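Sterkalby Players take on all of Morin, including the bad ones

Thursday, August 9, 2018

The Sterkalby Players will spend the coming season reading aloud every surviving play by the comic dramatist Auguste Morin – 30 in total, of which the company considers at least 3 to be good.

Readings begin in February at the Lasteo, a former ticket office with 67 seats and one reliable radiator. Each play gets a single evening, a single rehearsal and a cast drawn from whoever can manage the rhyming couplets.

"Morin wrote quickly and it shows," said director Jacqueline Vidal. "The Widow of Rikach has two fourth acts. We are doing both."

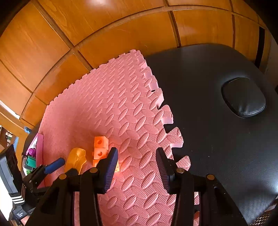 Tickets and casting

Tickets are pay what you can, with cushions extra. Readers of any experience may apply, and Lejla Zupan will hear auditions in the foyer. Please prepare a short speech of your own choosing. The longest in Morin runs to about 3000 words and has been given to Lejla, who asked for it.

For press seats, contact the Lasteo box office.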